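Trallwood Skusent 2275
Pintura mural blanca mate para salas de trabajo

Inicio > Interiores > Paredes > Skusent

Referencia: 2275
Color: blanco
Acabado: mate
Uso: interior
Presentación: cubo con tapa de cierre a presión
Rendimiento por cubo: 100 m² en una mano, sobre soporte liso e imprimado

Skusent 2275 es una pintura al agua para paramentos verticales interiores. Está formulada para talleres limpios, aulas técnicas, laboratorios y otros locales en los que la pared ocupa gran parte del campo visual y se busca una superficie uniforme, sin brillos bajo iluminación de techo. La película admite limpieza periódica con paño húmedo y detergente neutro.

El acabado mate reduce el reflejo directo de las luminarias. En paños largos, la uniformidad depende sobre todo del soporte: las juntas mal lijadas y los parches de masilla sin imprimar se aprecian con luz rasante, con independencia del número de manos.
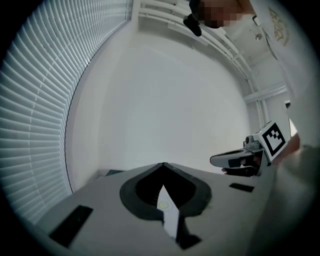
Sala luminosa con pared blanca de gran superficie.

Soportes admitidos

Placa de yeso laminado, enlucido de yeso, mortero fino y pintura plástica antigua en buen estado. No se aplica sobre metal desnudo, azulejo ni madera sin tratar. Para estos casos consúltese la imprimación Helby, que se suministra por separado.

Preparación

Eliminar polvo, grasa y restos de adhesivo. Rellenar fisuras, lijar y aspirar. En yeso nuevo, imprimar toda la superficie —no solo los repasos— y respetar el secado indicado en el envase de la imprimación.

Aplicación

Remover el contenido hasta que sea homogéneo. Recortar encuentros con brocha y extender con rodillo de pelo corto, cerrando cada paño en el mismo sentido. Se aplican 2 manos. La segunda se da con la primera seca al tacto y sin zonas oscuras.

No interrumpir el trabajo a mitad de un paño. Los repasos localizados se hacen con pintura del mismo lote; si no se dispone de ella, se repinta el paño completo de esquina a esquina.

Limpieza y mantenimiento

Utensilios: agua, inmediatamente después del uso. Paredes: paño suave, sin estropajo ni disolvente. El frotado insistente sobre un mismo punto puede pulir la película y dejar una marca satinada.

Suministro

Cubos sueltos o palé completo de 33 unidades. El palé se sirve de un único lote. Los pedidos para el almacén de Cabanatuan se agrupan y salen en abril; los cubos sueltos se sirven según existencias.

Conservar el envase cerrado, en posición vertical y protegido de las heladas. No se admiten devoluciones de cubos abiertos.

Productos relacionados
Helby, imprimación de adherencia
Skusent, versión satinada

Ficha revisada el 4 de marzo de 2026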